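**Renters' Notes: the "easy exit" plan from Trustex**

A lot of you have forwarded me the same email, so I'll use this item to go through it. Trustex, the company that handles rent payments for the Grasar buildings and a good part of Thibodeau Street, wants us all to swap our security deposits for a monthly fee. They call it the easy exit plan. I have read the terms twice now and I'm still looking for the easy part.

The pitch goes like so. You hand over no deposit, or you get your current one back, and pay $50 a month for as long as you live there. When you move out, there's "nothing left to argue about."

Except there is. Section 5 of the terms says the tenant "remains responsible for all damage and unpaid charges." So the fee doesn't cover damage. It covers the landlord, who gets paid by Trustex, and then Trustex comes to you for the money. You have paid every month and you can still get a bill at the end, from a company whose whole business is collecting bills.

I asked about this by email and got a reply that thanked me for my interest in flexible living. I asked again and got a link to the page I'd been asking about.

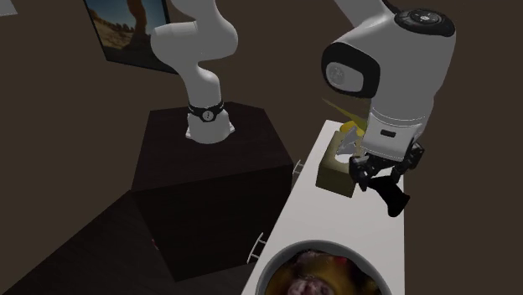
Now the numbers, as far as I can get them. The average deposit held in the Grasar buildings is $1,231, according to the letter that went out with the offer. At $50 a month, you'll have spent more than that before the end of your third year, and none of it comes back. A deposit does come back, or most of it does if you clean the oven. People who stay a year and leave might feel they got a deal, because the cash in hand is real and moving is expensive. I understand that. I have moved with a credit card and a borrowed van myself. But the one-year tenant has still paid $600 for the right to be billed later.

The letter also says "20 tenants have already made the switch." It doesn't say out of how many, or over what period, or whether any of them has moved out yet, which is the only point where the plan gets tested. I would like to hear from one of the 20. If you are one, write in, and I'll print what you say even if you love it.

A few readers have told me they were offered the plan at lease renewal as if it were a required step. The online form has a button that says "Continue with easy exit" in green and a line of small gray text under it that says "Keep existing arrangement." Both of them take you to the next page. The gray one is the one you want if you want nothing to change. I can't prove the layout is meant to fool anybody, but I've used a website before.

Some of you asked whether the Zestley plan is better. Zestley is the other outfit doing this, mostly in the newer buildings past the bus depot. Their fee is lower, and their terms are shorter, and I was hopeful for a page and a half. Then there's a paragraph on "move-out review," which lets them set the repair price from their own list. The list isn't attached. I asked for it. They said it is shared at the time of review – in other words, after you've handed back the keys.

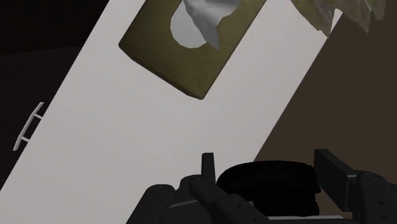
*A tissue box on a pale top.*

What I'd suggest, for whatever my advice is worth:

- Don't click anything at renewal until you've read the small text on that page.
- If you already have a deposit down, ask in writing what amount is being held and where. Keep the answer.
- If you've switched, ask whether you can switch back, and on what date. One reader was told yes on the phone and no in writing.
- Take dated pictures of every room the day you get the keys and the day you give them up. Do the inside of the closets too. Do the windowsills. Deposit or fee, it's the same fight at the end.
- Save the letter. Offers like this get reworded, and the old version is handy.

I should say that I'm not against every alternative to a deposit. Coming up with a month's rent or more on top of the first month is hard, and plenty of people in these buildings borrowed to do it. Paying the deposit in installments would help them. So would a cap. Neither one is mentioned in the Trustex letter, and I notice that neither one makes Trustex any money.

The deadline on the offer is 29th June, in bold, with the word "final" next to it. There was a final deadline on the last letter as well. I expect we'll see another in July, maybe with a different color of button.

If you have a move-out bill from either company, with or without the plan, I'd like to see a copy. Black out your name and unit number and slip it under the office door or send a scan to the usual address. I'm most interested in line items for paint and carpet, and in anything called an "administrative adjustment." Two people have mentioned that charge and neither could get it explained.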